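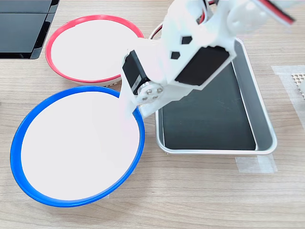

A blue-rimmed plate, a red-rimmed dish and a metal tray on a wood-grain tabletop.

2018-07-22
By Vasanthi Naidu

When the residents' dining service at Iven reviewed its tableware last year, the intention was to replace chipped stock and move on. The review took longer than planned, and by the end of it the service had changed the colour of its plates, the depth of its dishes and the way meals are carried from the kitchen to the table.

Ms. El-Sayed has managed the service for 7 years and oversaw the work from the first inventory. She met with this newsletter in the small dining room on the ground floor, shortly after the midday meal.

"We had 1,123 pieces on the books, and a good number of them were plain white all the way to the edge," she said. "On a pale table, a white plate is difficult for some of our residents to see. Staff had been telling us so for a long time. They would find food pushed onto the table, and the person eating had no idea where the plate stopped."

The service now favours white tableware with a coloured rim. Blue is used for flat plates and red for the deeper dishes, an arrangement Ms. El-Sayed attributes to the kitchen staff.

"It was their suggestion. They wanted to be able to call for a red or a blue and have the right thing handed to them. I had been looking at a supplier's sheet with nine shades on it, and I was very glad to put it away."

The centre of each piece was kept white. Asked whether a fully coloured plate had been considered, she said that it had been tried at breakfast and withdrawn within the month.

"Porridge looked well enough on it. Eggs did not. Our residents were quite frank on the subject."

The deeper dish drew more discussion than the plate. Several residents who eat with one hand had asked for something with a wall to push against, and the raised side allows a spoon to be filled without chasing the food. Ms. El-Sayed noted that the deeper dishes are now requested for meals that were never intended for them, among them roast dinners.

"If a person prefers their roast in a red dish, they may have it in a red dish. It is written on the meal card and there is no further conversation."

Metal trays with a dark base have been retained for bread, cutlery and small items. Ms. El-Sayed acknowledged that they scratch, and that the question of replacing them is raised at most staff meetings.

"They scratch in the first week and then they carry on for years. I have asked that we stop ordering new ones on account of appearance. A tray with a bent edge is taken out of use, and that is the rule."

The first order comprised 223 pieces, delivered in two lots. Roughly 6 were returned for uneven glazing. A second order is expected in August and will cover the upper floor, where the older white plates remain in daily use.

Families who wish to label a favourite cup or dish for a resident are asked to speak with the dining service before bringing it in. Labels must withstand the dishwasher, and masking tape is not accepted.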